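Stop Giving Me One Sharpness Number

I've been reading lens and camera reviews for the better part of 20 years, and I still fall for it every single time. I scroll right past the paragraphs somebody slaved over, straight down to the sharpness score. Big number good, small number bad, where's my credit card?

So this is partly a complaint about me. But mostly it's about the score!

Last July I was shopping for a small walkaround zoom and had it narrowed down to two, the Jekness and the Venis. The site I was reading gave the Jekness 822 points and the Venis quite a bit less. Easy choice, right? I bought the Jekness, took it out for a month, and disliked nearly everything it did with grass, gravel and my dog. Edges looked fantastic. Signs, window frames, the lettering on a mailbox, all crisp enough to cut yourself on. Anything soft or busy came out like it had been combed.

Then I borrowed a Venis from a friend and the dog had fur again.

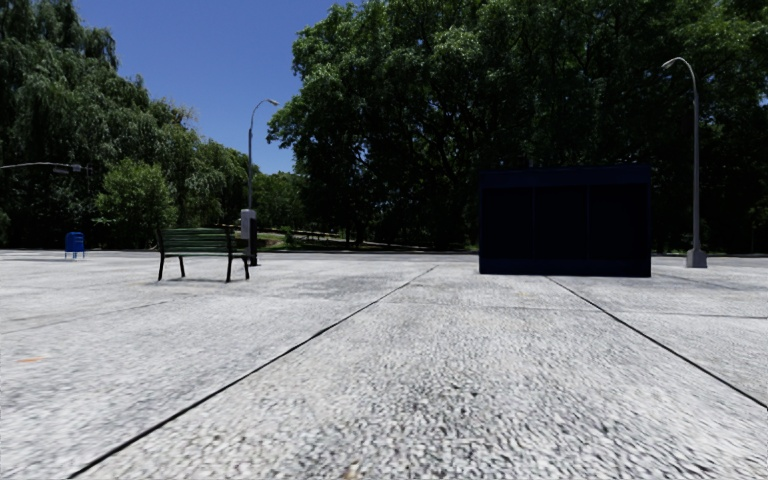
Image: computer rendering / Hoekstra stock library

My guess is that the score came from a nice hard black-to-white edge, shot at one aperture, in the middle of the picture, with the camera's default sharpening left on. Sharpening loves an edge like that. It piles contrast on both sides and the measurement goes up, whether or not there's any more detail in the file. Meanwhile the noise reduction is quietly scrubbing away the low-contrast stuff, and an edge test can sail right by without noticing.

And I get why sites do it. A curve is harder to sell than a number. I had to look at a lot of MTF plots before they stopped looking like ski slopes to me (some of them still do). But reviewers could meet us halfway. Show the center and the corners. Tell me if it was raw or JPEG, and what the sharpening was set to. Put a texture result next to the edge result, and if the two disagree, say so in the first paragraph, where I might see it.

Dremeck's little test blog does this, and it's a pleasure to read. Their last roundup had over 30 lenses in it and no overall ranking at all. People in the comments were furious. I was a bit annoyed myself, and then I read the whole thing, probably for the first time in my review-reading life.

The Jekness is up for sale, by the way. Very sharp mailboxes.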